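Handheld gripper data collection

Handheld gripper data collection is a way of gathering examples for robot learning in which a person performs a task using a gripper held in the hand. A camera fixed to the gripper records the work from close to the fingers. The recordings are later used to train a control policy, a program that takes in camera images and puts out arm and gripper movements. No robot arm is needed while the examples are being made.

The method is one of several forms of learning from demonstration. It differs from teleoperation, in which a person steers a real arm from a distance, and from kinesthetic teaching, in which a person pushes the arm through the motion by hand.

Equipment

A handheld gripper has a body, a grip for the operator and a pair of fingers that open and close. The fingers usually carry soft or textured pads so that they hold objects much as the robot's own fingers will. A wide-angle lens is common, as it keeps both the fingers and a large part of the room in view. The strong curve it gives to straight lines is either corrected in software or left as it is, provided the robot carries the same lens.

Many designs place square black-and-white markers, called fiducial markers, near the fingers. Software finds the markers in each image and works out how far apart the fingers are. The position of the gripper in the room is worked out separately, from the way fixed features such as beams, windows and lights shift between one image and the next. Large plain surfaces and sudden turns make this harder.

A second camera may be worn on or near the head. It covers the wider workspace, and its view can be matched to the gripper recording by time.

Sites

Early collections were mostly made at a single bench. Policies trained on them often failed when the table, lighting or background changed, and later projects moved the work into offices, kitchens and shops. Open-plan rooms are often used because several kinds of furniture and lighting can be reached in one session. 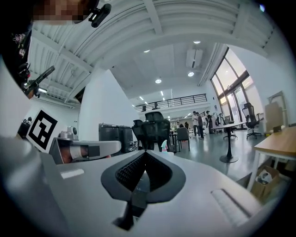 Procedure

A session begins with calibration. The operator opens and closes the fingers fully, then moves the gripper slowly through the work area so that the software can build a map. Each example, or episode, is recorded from a set starting pose to the end of the task. Objects are put back in new positions between episodes.

In the Drukirard collection, run by Liam Yeoman at Roteck, each operator recorded 16 episodes of a task before moving to another table or room. Sessions were limited to 60 minutes — longer ones produced more dropped objects and more hurried movements. The collection held 1078 episodes when recording ended in September.

Checking and removal

Recordings are checked before training. An episode is normally removed if the position track is lost, if a marker is hidden for too long or if the operator makes a movement the robot arm could not follow. Faces of operators and bystanders are blurred in collections meant for release.

Drukirard dropped 126 episodes at this stage, leaving 952. Most of the losses came from tracking failures in a corridor with bare walls. Failed grasps followed by a second try were kept, on the view that a policy should see how a mistake is put right.

Limitations

A person's wrist can turn in ways that many arms cannot, and a person also feels the weight and slip of an object, which the camera does not record. The Dendent gripper adds a pressure sensor behind each pad for this reason, at the cost of a heavier tool. Operator fatigue is a further limit, mainly in tasks done at shoulder height.

See also

Matheson gripper
Imitation learning
Teleoperation
Fiducial marker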